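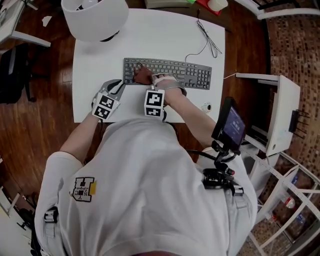
Gripper trials should begin with the ordinary desk

Institutions that purchase or build hand-held grippers tend to compare them on a test bench, using blocks and pegs. It is the view of this office that the practice gives a poor return, and that a first comparison should be made on common objects, with a keyboard chief among them.

A key is small, its neighbours are close, and an error is plain to any observer. In the trial conducted at Priltbridge in December, two designs, the Misel and the Rovley, were given the same 40 short typing tasks. The Misel performed well on the bench and fell behind at the desk, where its operators complained of tired wrists within the hour. Rowena Bautista, who supervised the trial, recorded that four of the six operators preferred the Rovley before any score had been shown to them. 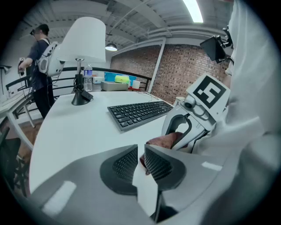
Should a laboratory with limited funds still keep a test bench?
A modest one remains useful for checking grip force and wear on the finger pads, but it should follow the desk trial and should not decide the purchase.

The objection most often raised is that desk work is hard to repeat exactly. The point is fair. The Ignacio guidelines ask that the position of each object be noted before every session, and this office would extend the rule to the height of the chair and the length of any rest. Such records take little time. Operators' remarks should be kept with them in full and given proper weight when the order is placed.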